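Stamano cell news: hand gripper is back on the bench

Quick one this month, the Merrick order has eaten everybody's time. Short version: hand gripper No. 3 is back in use after the April pad check, fixed cell is next.

What was wrong. Grip drifting toward the left, soft items slipping at the heel of the pad. Stripped it Saturday morning. Pivot screws on the left arm had backed out, not far but enough. Cleaned the threads, new threadlock, torqued up, left overnight. Also wiped both pads with the mild cleaner (NOT the solvent, the solvent dries the rubber). Closing check run 60 times on the foam block, no drift.

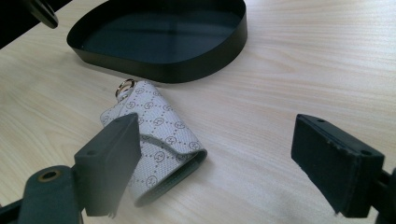 Pads are the thing to watch from here on. We log pad life in cycles but the log only tells you so much, so look at them too. The left one has frayed bits along its bottom edge and the right has small nicks on its borders, still OK for the key case and other small soft goods going to the black tray. Not OK for anything glossy. If the fraying gets onto the flat inner face, swap both pads, never just the one, or the faces wont meet square. Spares are in the Wadis drawer, bag 46. Two screws a side, hand tight first, then close the fingers gently on the setting shim and nip up.

Other bits:

Open the fingers all the way before you line up on an item. Half open and you clip the edge of it going in.

Check the arm pivots at the start of every shift. Finger and thumb, wiggle, done. Any play, tag it and bring it over.

Next full strip is at cycle count 299 on the new sheet. Old sheet is closed, please stop writing on it.

Rokthorpe bench has the same gripper and hasnt had its pivots done yet. Whoever is over there next, take the small torque driver and bring it back afterwards. Fixed cell goes down once the Merrick parts ship, times will go up on the board.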